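Skollow Community Help > Desktops & Towers > Taking apart and rebuilding

Old Dell tower: what order do I put it all back in?

Posted by Melati Lau, 2018-12-24

I finally opened up the old Dell tower and I'm having so much fun with it! The plan is to clean it out and get it running again as a homework machine. I've got it lying on its side with the side panel off, and the processor is out and sitting in a little gray parts tray with a stick of RAM. The hard drive is in one of those blue plastic caddies.
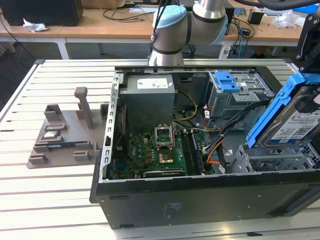
Tower open, CPU and RAM in the tray on the left, drive in its caddy

I've never gone this far into a computer before. Does it matter which part goes back first? And the metal bracket over the processor socket – does it just stay up until the chip is in? I'm a little scared of those tiny pins.

Posted by Subramaniam

Good for you, these old towers are a great place to learn! Everything is easy to reach and you'll hardly need tools.

I'd go processor, memory, drive, then cables. My notes, from 38 of these rebuilt for our school:

Processor
Leave the bracket up until the chip is in. Find the small triangle in one corner of the chip and match it to the mark on the socket. Lower it straight down, no sliding and no pushing. If it's lined up, it sits flat by its own weight. Then close the bracket and lock the lever. The lever feels stiffer than you'd expect the first time. Put a small dot of fresh thermal paste on top before the heat sink goes on, and don't touch the pins at all, even to dust them.

While the board is bare, look for the coin battery next to the slots. On a machine this old I'd swap it. Takes a minute and the clock will keep time again.
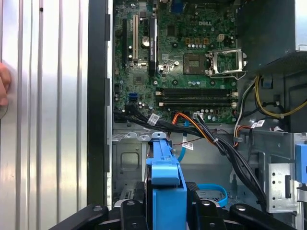
Memory
Open the white latches, line up the notch in the stick with the bump in the slot, and press on both ends until the latches snap in. Try it with one stick first. If the machine starts, add the second.

Drive
Fit the drive in the caddy before anything goes near the bay. The little pegs on the caddy go into the screw holes on the sides of the drive, and you bend the plastic open just enough to get them in. Check that all of them are seated, then slide the whole thing in by its edges and keep your fingers off the green circuit board.

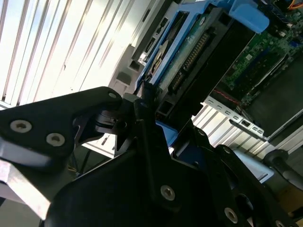 Push until it clicks. If it stops short, take it back out and look for a cable lying in the way, which is what it is nearly every time. Data cable first, then power. Both plugs are L-shaped and only fit one way, so don't force them.

Have fun with it! The first time one of these beeps and comes up on the screen is such a good feeling.

Posted by Drollholm

just get an SSD, night and day on these. Mine went from making coffee while it started to no time for coffee. You need a 2.5 to 3.5 adapter for the blue caddy, I got mine from Grodora

Posted by Melati Lau

Thank you both!! I'm going to follow the list top to bottom. I'm keeping the old drive for now (there are more than 1,000 family photos on it and I want those copied first) but an SSD sounds like a great April project. Subramaniam, is there anything I should clean while I'm in there?
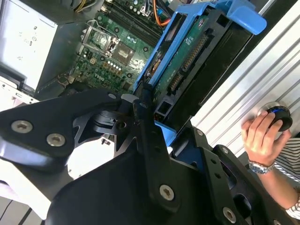
Blue caddy and drive, with the empty socket and its bracket up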